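Jornada de puertas abiertas en Plellell, 9 de noviembre

mamta_vashisht
Pues me animé a ir, con lo lejos que me queda, y volví encantada. Estuve mirando un buen rato el puesto de café para llevar (¡qué paciencia la del chico que lo atendía!).
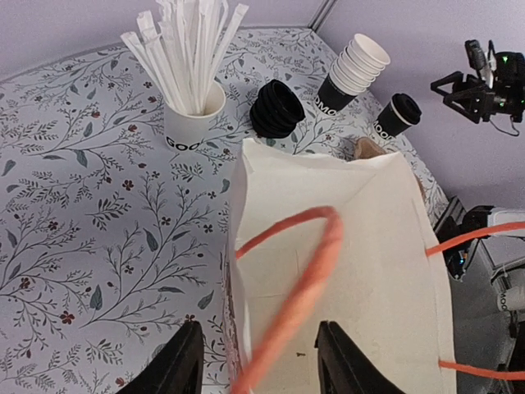
La bolsa de asas naranjas, con las pinzas a ambos lados del asa.

baptista239
Bonito, sí, pero lento. Yo eso lo hago en 2 segundos.

fidel.montecinos
Hombre, Baptista, con cordón blando no es tan fácil. En octubre vi en Bultport otra demo solo con cajas rígidas y me gustó bastante menos.

mamta_vashisht
Coincido con Fidel. ¿Alguien sabe si repiten?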